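Contents | Previous chapter | Next chapter | Glossary
Reading time: 4 min

Chapter 13
Showing the Arm What to Do

Robot sales brochures like to promise that anyone can teach a robot. Take its wrist, or pick up a remote control, do the job once, and the machine will carry on from there. Readers who have tried it at work may want to treat this chapter as a second opinion.

Suppose the job is getting small, mismatched things out of a bin. A person showing it by hand feels the wall of the bin and backs off. A person at a remote control mostly has to see it, and clear plastic is hard to see. 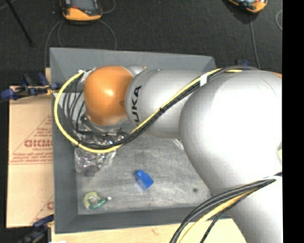
Does a longer demonstration teach the robot more?
Often it teaches less, as a long recording holds more pauses and second thoughts, and the robot may copy those too.

The Ortner exercise at the end of this chapter asks for 90 demonstrations of one pick, split between 4 operators. Keep the bad ones. The Hurnby method, covered in Section 13.2, throws them out before training, and its success rates should be read with that in mind. We have yet to see a fair comparison of the two.

Before going on, write down what you would accept as proof that a robot had learned a task. Most people set the bar too low.

Copyright Barnent Textbooks | Contact | Back to top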